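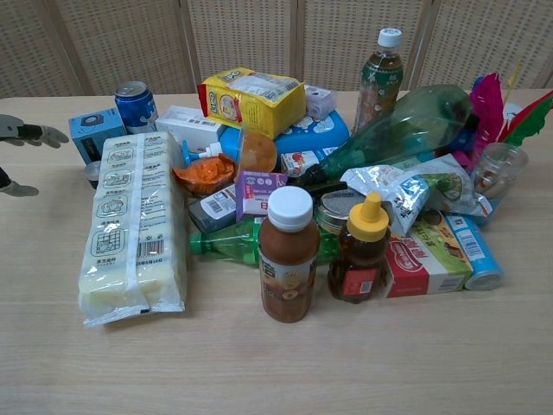
Figure 1. Mixed household packaging on the sorting table, with the woven screen behind.

3.2 Materials

The Kumix sorting trial used plastic bottles, a drink can, a glass jar, snack wrappers and cardboard boxes. Items were piled together before sorting. Feathers formed the non-packaging group. Syafiqah Jugah and Haziq Wibisono sorted by main material, then by shape. The juice carton was entered under "mixed", as in the August pilot. Each session was limited to 300 seconds.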